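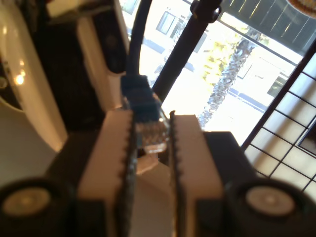 RJ45 plug held between the fingertips, boot up, plug down.

Plugging in a network cable with a wrist camera and a force limit

Last updated 2/26/22
Reading time: 10 min

This page covers the software side of picking up an Ethernet patch cable and pushing it into a switch port. It assumes you already have an arm that takes Cartesian velocity commands, a parallel gripper, a color camera on the wrist and a force reading at the tool. The code names come from Praverura, our motion and skills package, but nothing in the method depends on it.

The task looks like a standard peg-in-hole problem and most of the published methods will get you part of the way. The trouble is in the cable. It pulls on the plug from behind, it moves when the arm moves, and it hides the port from the camera in the last stretch of the approach.

Before you start

Calibrate the wrist camera to the tool flange again if anyone has changed the fingers. We lost two days to a camera bracket that had been taken off and put back slightly rotated. Run praverura check-handeye and look at the residual. If it is over 2 mm, stop and redo it.

Set the tool weight with the gripper open and no cable in it. The cable will be handled separately in step 4.

Step 1. Grasp the boot

Close on the molded boot and leave the clear plug body free below the fingertips. A grasp on the plug body covers the latch, and the latch has to be able to move for the plug to seat.

Use a force-limited close. Position control will either crush a soft boot or leave it loose, depending on which brand of cable you bought that month. In the skill file this is:

grasp.mode = force
grasp.target = boot
grasp.settle_ms = 400

The settle time matters with textured fingers. The boot shifts a little as the teeth find their place, and if you read the plug pose too early you will be reading a pose that no longer exists.

Step 2. Estimate the plug pose in the hand

Move to a fixed viewing pose and take one picture of the plug. You want two things from it: the angle of the plug in the plane of the fingers, and how far the tip sticks out past them. The rotation about the finger-to-finger axis is the one that varies most from grasp to grasp.

Clear plastic is hard for edge detectors and worse for depth sensors. Window light makes highlights on the housing that can look like the plug edge. We dropped depth here and trained a small keypoint model on 1803 labeled crops, with the blinds open in some and closed in others. Four keypoints are enough: two at the boot shoulders and two at the tip. If the shoulders come back with good confidence and the tip does not, rotate the wrist a few degrees and try again before you regrasp.

Write the result to the tool frame. From this point on, every motion should be commanded at the plug tip. If you leave the tool frame at the fingertips, a small tilt in the grasp turns into a sideways error at the port.

Step 3. Find the port

Do this from far enough back that the whole block of ports is in view. The detector returns a box for each opening and fits a grid to them. The grid fit is worth having even when you only need one port, as it lets you fill in an opening that is hidden by a cable or by the connector you are holding.

Printed numbers on the panel can be used to choose the right port, but read them from this distance as well. Up close they are blurred or behind the boot. Store the port pose in the base frame and do not update it from vision once the tip is closer than 10 mm.

Pay attention to which way the switch is mounted. If the panel stands on its side, the latch direction turns with it, and the upper and lower rows of a port block usually have opposite latch directions. The field is port.latch_dir and it has no default on purpose. The skill will refuse to run without it.

Step 4. Zero the force reading with the cable in hand

Move to the pre-insert pose, wait for the cable to stop swinging, and zero the sensor there. A stiff cable can load the wrist enough to trip a contact threshold in free space. Zeroing at the viewing pose does not help much, as the cable hangs differently by the time you reach the switch.
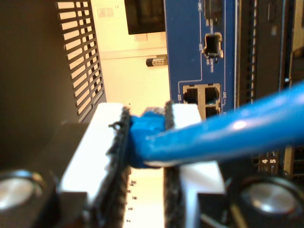 Step 5. Approach and search

Move along the port axis at low speed until the force crosses the contact threshold. Then compare the tip position with the stored port pose. There are three cases:

- Tip is past the face plane: you are in the opening, go to step 6.
- Tip is at the face plane: you hit the edge, start the search.
- Tip is short of the face plane: you touched something else, most often the boot of a neighboring cable. Back off and replan.

The search is a plain spiral with light forward pressure. Keep the radius smaller than half the spacing between ports, or you will sooner or later make a very good insertion into the wrong one. We also tried a learned search policy from the Hadik project. It was faster on clean panels and got stuck more on crowded ones, so the spiral is still the default.

Step 6. Insert

Switch to compliant control: stiff along the port axis, soft in the other two directions and in all three rotations. Push until you see the force rise and then drop. The drop is the latch going over. A rise with no drop means the plug is jammed or the latch is on the wrong side.

Set a hard limit on axial force and leave it on during testing — a bent contact inside a port is hard to see and will make you doubt your software for a week.

Step 7. Check before letting go

Pull back gently while the fingers are still closed. If the tip moves out, it was not latched. Then query the switch for link state on that port. Link alone is a poor check, as a plug can make contact without being latched, so the skill wants both.

Open the fingers slowly. Textured pads like to hang on to a rubbery boot, and a fast open can tug the cable sideways.

Common faults

Contact reported in free space. Redo step 4. If it comes back, look for the cable catching on the rack or on the gripper body.

Good keypoints, but the tip always lands off to the same side. This is the hand-eye calibration nearly every time.

Works on the upper row and fails on the lower row. Check port.latch_dir.

Planner finds no path to the pre-insert pose. The cable is modeled as a short cylinder behind the boot, and its default length is too long for tight racks. Shorten cable.stub_length and watch the first run with a hand on the stop button.

Related

Setting up force-limited grasps in Praverura
Labeling keypoints with the Martinelli tool
Removing a latched plug with two fingers
Redetti rack layouts: collision models and port maps
October release notes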